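HOME REPAIR AND SMALL ELECTRICALS — evening class
Week 4 handout: Joints, solder, and why old ones fail
Notes by Saodah Tarigan, 2006-09-14

Read before the practical if you can. If you missed week 3 get the wire stripping sheet off Dewanti Ginting, she has the spares.

Recap from last time
Circuit = a loop. Break in the loop, nothing works. Most faults in household bits (radios, bike lamps, doorbells, toys) are a break or a half-break. Half-breaks are worse. Works when you tap it, stops when you put it down.
Continuity test: meter on the beep setting, probes either side of the suspect joint, wiggle. If the beep stutters you have found it.
Battery out FIRST. Three people forgot last week.

What solder is
A soft metal alloy with a low melting point. Older reels are tin and lead, commonly 60/40. Lead-free is now the rule for most new goods sold here, mostly tin with a little copper, sometimes silver. Melts hotter, wets slower, looks duller when it sets. Don't judge a lead-free joint by shine alone.
Solder isn't glue. It makes a thin layer of alloy with the copper underneath, and that layer only forms if the copper is clean and hot enough. Both conditions. Every bad joint we look at tonight fails on one or the other.

Flux
Copper tarnishes in air. Tarnish stops solder wetting. Flux eats the tarnish off while hot and keeps the air away for a second or two. Our reels have it down the middle (rosin core) so you don't add any for ordinary work.
Plumbers flux is a different thing. Acid. Do not use on electronics, it carries on corroding for months after. Toàn Triệu brought in a doorbell done this way, it's in the tray by the window, have a look at the green. 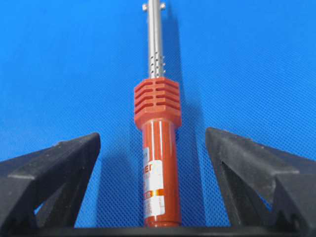

The smoke when soldering is flux, not lead. Still bad for you, rosin is a known cause of asthma in people who solder all day. Windows open, fan on, head to one side. Wash hands before the tea break and don't eat at the bench.

Making a joint — order of work
Clean tip. Wipe on damp sponge, put a dab of fresh solder on it (tinning).
Tip touches BOTH parts, wire and pad. Wait a second or two.
Feed solder into the joint from the other side, not onto the tip.
Take solder away. Then iron away. Then keep still till it has set.
Whole thing three or four seconds. If it's taking ten something is wrong, stop and let it cool.

Types of bad joint
Dry joint: surfaces dirty or too cool, solder sat on top in a ball. Edge curls under instead of spreading out. Commonest by far.
Disturbed joint: moved while setting. Grainy or cracked look. Reheat with a touch of fresh solder.
Starved: not enough. Can see the hole.
Bridge: too much, has run across to its neighbour. Remove with braid.
Lifted pad: overheated, copper has come off the board. Repairable with a bit of wire, we'll do this in week 6.

Why old joints go
Heat up, cool down, heat up, cool down. Board and component expand by different amounts and the solder takes the strain. After years of it you get a ring crack round the leg, very fine, need the magnifier. Look at anything heavy or anything that runs hot first — transformers, sockets, big resistors.
Case from last year: Flendine kitchen radio, cuts out after 15 minutes, fine again when cold. Owner had changed the aerial, the plug and the batteries. Ring crack on the volume control. Úna Ó Riain found it with a cocktail stick, pressing each part gently in turn. Repair cost = nothing, joint reflowed in seconds.
Moral for your fault sheets: write down WHEN it fails as well as how. "After a while" is no use to anyone.

Worked sum (someone always asks)
A bench lamp or radio switched on and off 400 times a year for five years. 400 x 5 = 2,000 cycles. A poor joint may crack well inside that. A good one usualy outlasts the case it's in.

When NOT to repair
Anything mains with the casing cracked.
Microwave ovens. Ever. The capacitor can hold a charge after unplugging.
Old televisions with a tube, same reason.
Swollen batteries. Bring them in for disposal, don't post them.
If unsure put a red tag on it and leave for Syahrul Harahap to check.

Practical tonight
Tambunan practice boards, one each. Do the top row in lead-free and the bottom row in 60/40, label which is which on the back. Then swap with a neighbour and mark each others using the list of bad joints. Be mean.
Keep the board, you'll desolder it next week.

For next week
Read chapter 3 of the course book up to page 51, skip the box on wave soldering.
Bring one broken low voltage item from home. Battery things only. Ronow bike lamps are good to learn on, screws not clips.
Fault sheet filled in BEFORE you open the case. 
Grirkton kits have been orderd for the April group, not for us, please leave the boxes alone.

Words to know: wetting, flux, tinning, reflow, bridge, dry joint, continuity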